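**Gripper pair, fruit tray bench - upkeep meeting, October 2022**

Present: bench team, workshop, one from the Florkow side by phone. Apologies from Skalitz.

Last minutes agreed, with one fix: the spare pads are on the Kuller shelf, not the Fjeld one.

## 1. Finger pads

The new blue pads are on both grippers and everyone who has had a turn likes them very much. The old set had gone shiny at the tips after 314 picks and was letting plums roll out. With the new set the workshop logged 267 picks with four drops, all of them tomatoes - a lovely result for a first week!

Agreed: wipe pads with a barely damp cloth at the start of each session. No solvent. Change left and right pads together, as a pair.

## 2. Pivots and linkages

Workshop went through every silver pivot on both tools. Two on the left-hand gripper were a touch tight and the fingers closed unevenly. Backed off slightly, checked again, and the movement is now beautifully smooth. A short discussion on thread lock; we will try the mild sort on one tool only and compare.

The closing check stays as it is: open the fingers either side of an orange, close slowly, and lift it just clear of the cardboard. Both pads should meet the fruit together.

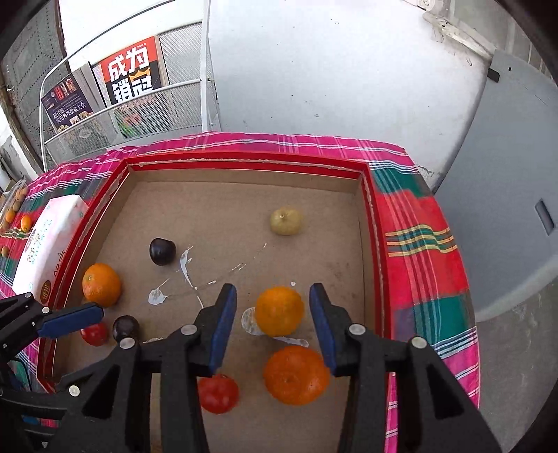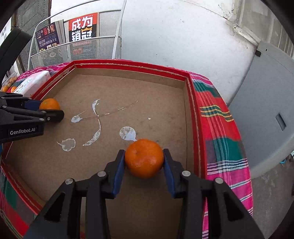 ## 3. Tray and fruit

Red-rimmed tray to stay. The cardboard floor has white splatters on it and Florkow asked whether to swap it. Agreed to leave it until the pad trial is over, so the surface doesn't change halfway through. A fresh tray is ready on the Kuller shelf.

Soft fruit to be taken out before each session. Someone suggested lemons for the next round and this was warmly received.

## 4. Spares

Five pairs of pads left. Skalitz can send more, but the last order took until June to arrive, so we order now.

## Actions

- Workshop: thread lock on right-hand gripper, note the result in the log
- Bench team: pad wipe added to the start sheet
- Florkow: order pads and a small bag of pivot screws
- Bench team: lemons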